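7.4 When an arm stops and won't start again

Right, this is the section most people come looking for, usually with the fault light on and a cup of tea going cold. I wrote the first version of it in September after our own left arm locked up on me halfway through a pick, and I've added to it each time someone at Clastby has found a new way of getting stuck. If your arms are moving and you only want to tidy up the motion, go back to section 6.

What you'll see is one arm going stiff in mid-air while the other either carries on for a moment or stops with it. The Rashti console shows fault 453 and the name of the arm. In plain words, 453 means the wrist wanted to turn and something pulled back harder than the controller liked. Nine times in ten (my guess, I haven't kept a tally) that something is the cable.

CAUTION: A stopped arm is not a dead arm. The brakes hold it up, and the motors can come back the moment the fault is cleared. Keep your hands out from between the grippers until you've finished step 3. I mean this one.

Before you touch anything

1. Press the stop button, even though the arm has already stopped. I used to skip this, and so did everybody else I know.

2. Write down the fault number and which arm it names. The console forgets both when you clear it, and you'll want them if you end up ringing anyone.

3. Turn the key on the base to HOLD and take it out. Put it in your pocket – not on the table, where the next person will helpfully put it back in.

4. Look at both grippers. If either one is holding something, put a folded towel under it before you go any further. A gripper can relax a little when the fault clears, and a clear block dropped on its corner chips very nicely.

Checking the cable loop

Have a good look at the cable that runs over the top of the arm to the wrist. It needs enough slack to let the wrist turn all the way round, and it mustn't have so much that it can hook itself over a joint. Our trouble in September was the first kind. I'd clipped the cable back neatly because I thought the loop looked messy, and the arm managed a whole morning before it reached for something at the back of the table and pulled itself up short. So please leave the loop alone, however untidy it looks.
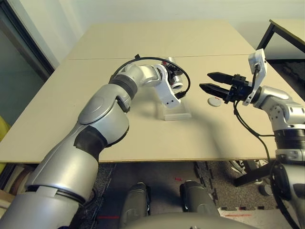 Fig. 7-3. Both arms over the work table. Note the wide loop of cable over the left arm.

5. Follow the cable with your eyes from the upper joint to the wrist. It should go over in one wide curve with no flat spots or kinks.

6. Now follow it with your fingers, gently. You're feeling for a nick or a place where the jacket has gone soft. If you find either, stop there and order the Nudonholm lead, part 2931. Tape is no good, I've tried it.

7. Check the clips at each end. They should hold the cable without squeezing it. If you can slide the cable through with a light pull, that's about right.

8. Do the same on the other arm, even if the console didn't name it. The cable coming down from the sensor housing on the wrist runs along the arm and drops away below, so make sure it isn't trapped or lying where a chair could roll over it.

NOTE: Chairs! Push them well back before you run anything. We lost most of an afternoon to a caster parked on a cable and I'm still a bit cross about it.

Clearing the fault

9. Take anything you can reach safely off the table. Small flat things are the ones to watch, as a gripper finger can catch the edge of one and set off the same fault all over again.

10. Put the key back and turn it to SLOW. Don't go straight to RUN.

11. Stand where you can reach the stop button, then press CLEAR once and wait for the tone. It takes a few seconds and it's tempting to press again. Pressing twice queues a second clear, and the arm will give a small twitch when it gets to it.

12. From the console menu choose Back Off. The named arm lifts away from the table first, then the other one follows. If they start moving towards each other, hit stop and go to 7.5.

13. Turn each wrist through its full range at SLOW and watch the loop as it goes. I do this 2 times for each arm, once each way round.

14. If all's well, turn the key to RUN and start the job again from the beginning. Don't try to resume from the middle, as the arms will be in different places from where the job thinks they are.

If 453 comes back

If it comes back straight away, the brake in the wrist may be sticking, and that isn't something to fix at the table. Leave the key out, put the tag on the base and send the fault number to Pejman Kermani at Karkness, who looks after repairs. He'll ask which way the wrist was turning when it stopped, so try to remember.

If it comes back after an hour or so, look at the clips again. They creep. A dab of paint marker on the cable beside each clip will show you whether it has moved since you set it, and I wish I'd started doing that earlier.

Any fault number other than 453 is in the table at the end of section 7.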